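Visita a Eltero el viernes: impresiones 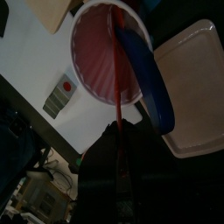

Mensaje 1
tornillo_m4
Estuve en la jornada de puertas abiertas de Eltero. Éramos 18 en mi grupo y nos dejaron acercarnos bastante a la mesa. La foto es de la cámara de muñeca: el recipiente blanco con el interior rojo, la varilla roja que llega hasta la pinza y la bandeja beige a la derecha. La explicación la dio Máté Szekeres, muy claro y sin venderte nada. Lo peor, el sonido de la sala.

Mensaje 2
Rosa_Utora
¿Dijeron algo del precio? En febrero me hablaron de 2.000 euros solo por la pinza.

Mensaje 3
tornillo_m4
Del precio, nada. Pregunté y me remitieron al comercial.

Mensaje 4
kp_flukus
Yo fui al turno de tarde y salí menos convencido. Una mesa blanca con cuatro cosas encima no es una línea de producción. Quería ver tiempos de ciclo y no los enseñaron.

Mensaje 5
Rosa_Utora
Es una demo, kp. Para tiempos de ciclo pides una prueba con tus piezas.

Mensaje 6
kp_flukus
La pedí hace 3 semanas y sigo esperando.

Mensaje 7
jmanuel
¿La pieza azul curva que sale al lado de la varilla qué es? ¿El borde de un cuenco?

Mensaje 8
tornillo_m4
No lo sé, no pregunté. Bijan Sharifi llevaba las preguntas técnicas, escríbele a él. A mí me contestó en 2 días.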